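Koster, second edition: a review after 50 sessions

I should say up front that I came to Koster late and grumpy. A player in my regular group brought the old first edition to the table years ago, we bounced off the grappling rules in the first hour, and it went on the shelf next to all the other fantasy games I was sure I'd get back to. Then Zostell put out the second edition in March, I bought the PDF on a slow evening, and by the weekend I had thrown out my whole campaign prep and started over. We have now played 50 sessions of it (two groups, one of them meets twice a week, don't ask about my laundry) and I am still excited every time I set up the screen.

What you get

The core book runs 207 pages, and that covers everything: character creation, magic, the bestiary, a starter town called Kastby and a full adventure. No separate game master's guide, no "wait for the monster book." I love this. I've lugged three hardcovers to game night for most of my life and my shoulders are grateful.

The writing is short and plain. Rules sit in one column, examples in the other, and the examples follow the same unlucky party of smugglers all the way through the book, so by the magic chapter you really care whether the cook makes it out of the salt mine. The index is good too! I looked up "drowning" in the middle of a fight on a river barge and had the page in a few seconds.

How it plays

You roll two ten-sided dice, one light and one dark. The light one tells you how well you did, the dark one tells you what it cost. You can swap them once per scene by spending a point of Nerve, and that one little decision carries most of the game. My players groan over it out loud. Do you take the clean hit and lose your lantern, or do you miss and keep the light for the tunnel?

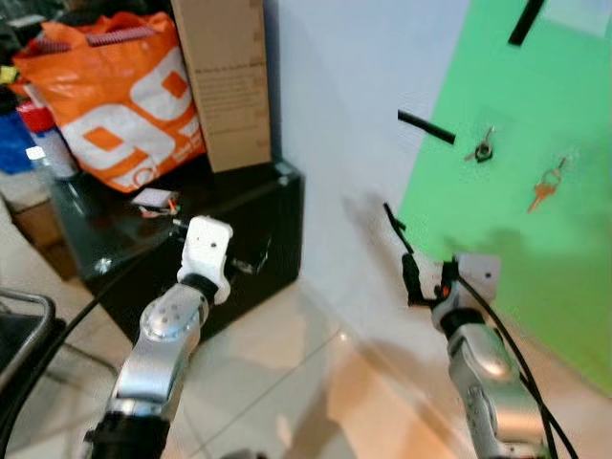

Fights are quick. Our longest one ran forty minutes and it had two sides plus a flood in it. Everybody declares before anybody rolls, then you resolve from the fastest weapon to the slowest, and a knife fighter who guesses right can end things before the big guy with the axe gets to swing. It took us maybe three sessions to stop announcing our moves in the old d20 way, and after that it ran itself.

Grappling, by the way, is fixed. It's now half a page. Thank you, Zostell.

Magic is where I expected trouble, and I was wrong. Casters don't have slots or points. They owe favors to spirits, and each favor gets written on a card and handed to the player on the left, who decides when it's called in. With shy players this can fall a little flat at first, so I'd suggest picking the first couple of favors for them. With loud players it is chaos of the best kind – one of mine had to sing to a goat in front of a bishop.

Kastby

The town gets thirty pages and I could run it for years. It's a fishing port on the wrong side of a treaty, with two harbormasters who each think the other one is an impostor, and every shopkeeper has a want, a secret and a price. No long histories. You read a half-page entry and you can play the person right away.

The population is listed as 1,543, down to the last soul, and there is a plot reason for the exact number that I won't spoil. My Tuesday group worked it out and there was actual yelling.

What I'd change

The bestiary is thin. You get some wonderful creatures (the bell eel!) but only two that can threaten a party past the middle levels, and I've had to build my own. The rules for doing that are fine, they just take an evening.

Travel feels unfinished as well. You roll once a day on a single table, and after a long trip upriver we'd met the same tax collector four times. We decided he was following us and he's now the main villain, so I can't complain too much.

Last gripe: the character sheet has a tiny box for gear and a huge one for heraldry. None of my players have heraldry. Print the alternate sheet from the back of the book and save yourself the squinting. 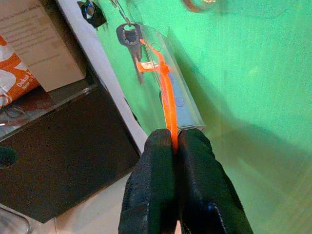

The Atus supplement

Zostell also sells a desert setting called Atus as a separate softcover. It adds caravans, four new kinds of spirit and a wealth system where you start out 3,000 coins in debt to your own guild, and I like it nearly as much as the main book. The caravan rules would make a fine replacement for that travel table if you swap camels for barges. I'd still play Kastby first, as Atus assumes everybody at the table already knows how favors work.

We start our third Koster campaign next week and I'm letting the smugglers' cook show up in it, older and missing a few fingers.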